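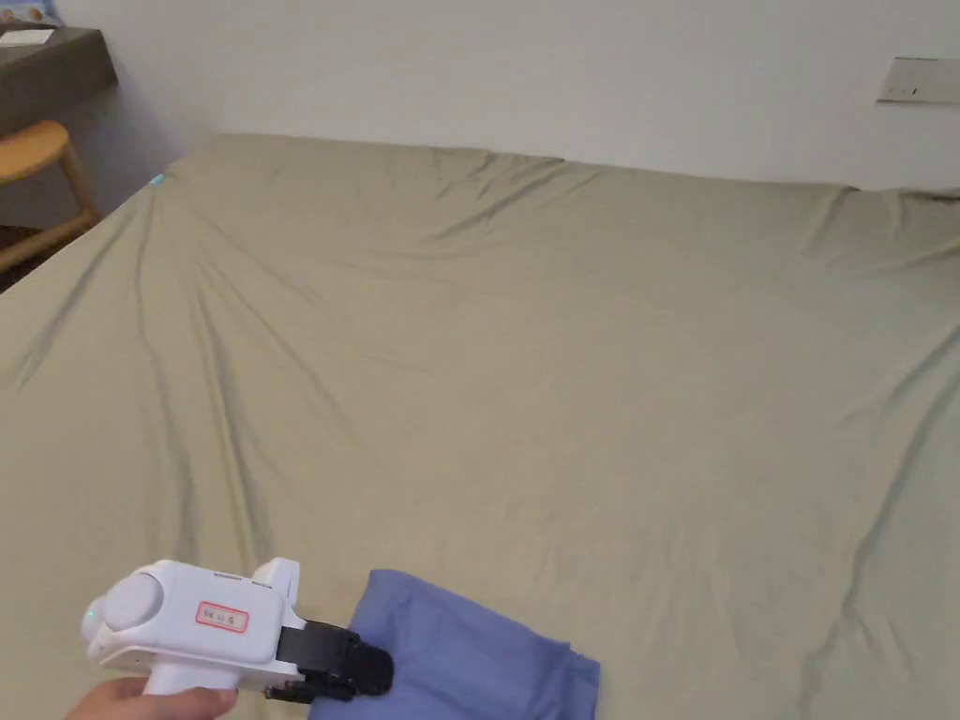
## Handheld-gripper demonstration (Rallis method)

**Rallis** is a method for teaching robot arms to handle cloth and small household items from demonstrations done by people. No robot needed at recording time. A person holds a gripper in the hand, does the task in an ordinary room, and the recording is later used to train a control policy. Developed at Skandon; first written up in September, revised 2019-01-19.

### Background

Older approach: teleoperation. Operator drives the arm from a desk. Slow, expensive, tied to one lab. Cloth was the worst case, folds tend to slip before the arm catches up. Hand-held grippers get around the driving part, the person just moves like normal. Trade-off is that the wrist motion may be something the arm cant reproduce.

### Method

- Gripper has two jaws, roughly the same shape as the ones on the target arm.
- View recorded from the tool itself. A second view from head height is optional.
- Episodes are short. One task each, e.g. pinch a folded cloth by its edge, lift, put down.
- Clutter is left in place on purpose. Phones, tissues, wrappers, people at their desks.
- Episodes with tracking loss get dropped before training.

Bedrooms are a common setting. Large flat surface, soft, wrinkles all over the sheet, and the wrinkles change from one episode to the next. Policies trained only on tabletops did badly on this (see Results). 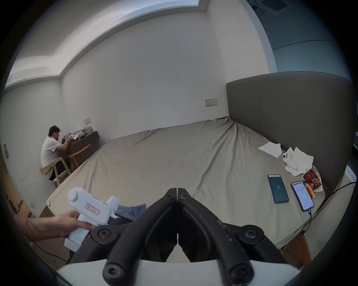
*Tool-side view of a bedroom setting, with a second hand-held tool at left.*

### Results

The Cemden set has 587 episodes, 470 kept after filtering. Training on the kept ones and testing on a real arm, 200 trials over 7 rooms, gave better edge grasps than the tabletop-only baseline. Gains were largest on folded cloth, small on rigid items. Placing did not improve much.

### Limitations

Grip force isn't recorded. Thin fabric on a similar colored sheet still gets missed, or the jaws pick up the sheet along with it. Long tasks (fold, turn, fold again) not tested properly. Transfer to other jaw shapes is unclear, early tries with the wider Disteo jaws needed retraning from scratch.

### See also

- Learning from demonstration
- Deformable object manipulation
- Teleoperation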